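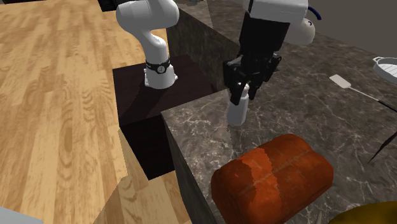 One of the simulated kitchen runs: arm, bottle, bread and a good deal of marble.

Blog > Opinion > Robots at Work

A dropped bottle is still a dropped bottle
Jan 4, 2019

I have spent a good part of my working life around machines that pick things up and put them down again, and I have grown fond of them, the way you get fond of an old car that needs a kick on cold mornings. So please take what follows as the grumbling of a friend. I think we at Toltel have been far too easy on ourselves about faults that happen in simulation, and last spring we very nearly paid for it.

The job was called Naten, and it was a kitchen helper. We built it a kitchen on the computer long before it was let near a real one, with a marble counter, a loaf of bread, a spatula and a little white bottle that the arm was meant to lift from one spot and set down in another. If you've never watched this kind of thing, it is oddly soothing. You pour a coffee, you watch the arm go over and come back, and after a while you find yourself rooting for it.

In April we ran the bottle task 311 times over a long stretch of evenings, and in 178 of those runs the bottle arrived where it should. The rest were a mixed bag. Plenty of them were ordinary misses, fingers closing on air or the bottle tipping over as it was set down. But a few were stranger. The arm would be holding the bottle nicely, well clear of the counter, and the fingers would simply open. No warning, no error in the log, and the run was marked down as "slip" along with everything else.

Now, I read those logs. I want to be plain about that. I saw the word "slip" and thought about friction, the same as everybody else did, and we spent the better part of 2 weeks fiddling with how grippy the rubber pads were supposed to be. It seemed to help a little, the way most things seem to help a little when you badly want to go home.

Then we moved to the real arm in the test room at Gerlach, and on the second morning it let go of a full glass jar at shoulder height. The jar broke on the floor. A colleague was standing maybe an arm's length outside the tape, and got pickle brine on both shoes and a fright that I still feel bad about. Inside the tape it could have been a good deal worse.

The cause was a small and dull one, as they so often are. The controller, which we bought in from Skestach, expects to hear from our software at a steady beat. When our planner got busy and missed that beat, the gripper command fell back to its starting value, and the starting value was "open." We had set that value ourselves. It had been sitting there the whole time, and the simulated arm had been showing it to us patiently, evening after evening.

I bring this up because I keep hearing people say "it's only sim," and I have said it myself, usually with my feet up. What they mean is that no one got hurt and nothing has to be swept up, and that's true, and it's a fine reason to use simulation. It is a poor reason to stop being curious. If a person in your kitchen opened their hand for no reason in the middle of carrying a bottle, you would sit them down and ask whether they felt all right. You wouldn't write "slip" on a clipboard and hand them another bottle!

My own wish is a modest one. I'd like every unexplained release in simulation to get the same report a broken jar gets, with a person's name on it and a cause written down before the next batch goes out. It costs time, I know. We do it now on Naten, and there has been some sighing about it (a bit of it mine). The gripper holds its last position when the beat is missed these days, and the arm stops and complains loudly until somebody walks over. I still stand well back from the tape.

Contact us | Copyright 2019 Toltel | Back to top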